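Pony refuses only the last part of a double, what to do?

Asked by Meron Chala

Hello everybody. My daughter rides a pony mare, Skumard, 16 years old, and they jump the small classes together at Brinano. Single fences are no problem. In a double she jumps the first part nicely and then stops in front of the second. At home we set the same distance and she does it every time. We have our next show in July and I would like to solve this before. The saddle was checked in spring and the vet found nothing. Is it training, or is it the rider?

3 answers

Raed Fakhoury
Probably the rider looks down after the first part. I see it very often with children. Ask her to choose a point behind the second fence, a tree or a flag, and to look at it until she has landed.

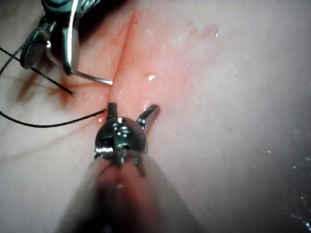 Also check the canter before the double. At a show many ponies go shorter because the place is strange, so a distance that is right at home becomes too long. Put two poles on the ground first, then a small cross and a pole, and only then the full double. Do it at another yard if you can — the home arena will not show you the problem. I would keep everything low for two weeks.

Costel Yordanov
more leg

Azra Delić
I agree with Raed about the canter. We had the same with our gelding Qaisi, and for him it was the fillers. The second part at shows had bright boards under it and at home we had only plain poles. We borrowed some boards, put them open at the sides and closed them little by little. Please ask also if the distance is built for ponies, in mixed classes they sometimes forget to change it.

Comment from Meron Chala: Thank you, there were boards! I will try this first.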